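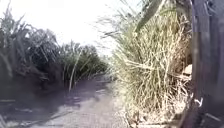

Oleksandra Sirko asked whether 3,000 more examples would fix path following, or only make the average look better. I think she put the question in the right order. At Dollwood we count runs and drive the same easy ground again.

A model trained on even light learns that a dark patch means an edge. On a farm track with tall plants it will steer around shadow. The cure is examples where shade crosses drivable ground, labeled as drivable, and kept apart in the test set.

Surface matters as much. The Troda set holds 1,000 clips on gravel and 800 on asphalt, and the loader mixes them without a tag. When a run fails, we can't tell which surface was short of data. A tag costs 2 seconds per clip. 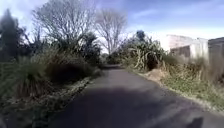

What to collect next

Stop adding straight runs at noon. Record the start and end of each shaded stretch, and keep the clips where the operator took over. The Lis team throws those out as noise. I would pay for them first.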